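# The Hands Behind the Machines

For most of its life the Wustutthorpe office of Firnstead was a place where people answered mail and looked after orders, and if you'd asked anyone there about robots they would have pointed you toward the warehouse down the road. Then in June the company signed on with Testine, which builds software for household and packing robots, and a share of the office staff began spending part of each shift at a table with a sensor glove on, picking things up and putting them down again so that a machine might one day do the same. 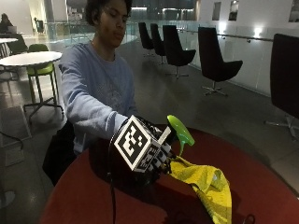 It takes some getting used to, as I was told many times over very good coffee. A shift at the glove table runs to 300 short recordings, and on a busy day the whole group passes 600. People who had typed for a living found that their shoulders complained before their fingers did, and the breaks were made longer after the first few weeks (a change everyone I met was happy to claim as their own idea!). The pay is a little better than the order desk, and you can talk while you work, which seems to matter nearly as much.

What worries them is easy enough to guess. Some of the order work has already gone over to software, and a few of the older hands wonder out loud whether they are teaching their replacements. Others told me they'd sooner be in the room while it happens than hear of it later, and I found I couldn't argue with either side.

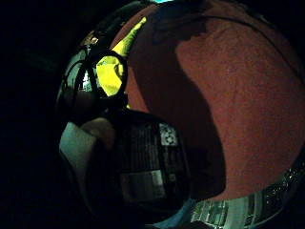

By fall the team had handed over about 4,000 recordings, and with them a good deal of advice that wasn't in the contract. They have opinions on grip, on cloth, on how slowly a hand ought to go when it isn't sure of itself. Testine has started asking for those opinions in writing, and two of the order clerks now spend their Fridays doing only that. They've asked for a proper job title to go with it, and the last I heard, Firnstead was still thinking it over.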